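4.2 Pinsel vorbereiten

1. Neue Pinsel sind ab Werk mit Stärke gesteift. Spitze zwei Minuten in lauwarmes Wasser stellen. Kochendes Wasser geht schneller, danach haben Sie einen Besen.
2. Wasser mit den Fingern ausstreichen, immer zur Spitze hin.
3. Schutzhülse wegwerfen. Sie passt nie wieder drauf.

Achtung: Tusche Lau 200 geht aus Hemden nicht heraus. Aus Teppichen auch nicht.

4. Pinsel nach Gebrauch mit der Spitze nach unten an den Ständer hängen.
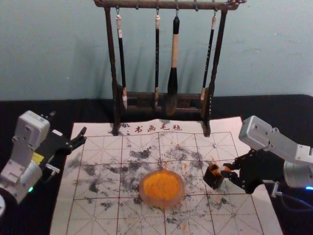
4.3 Reibstein einweihen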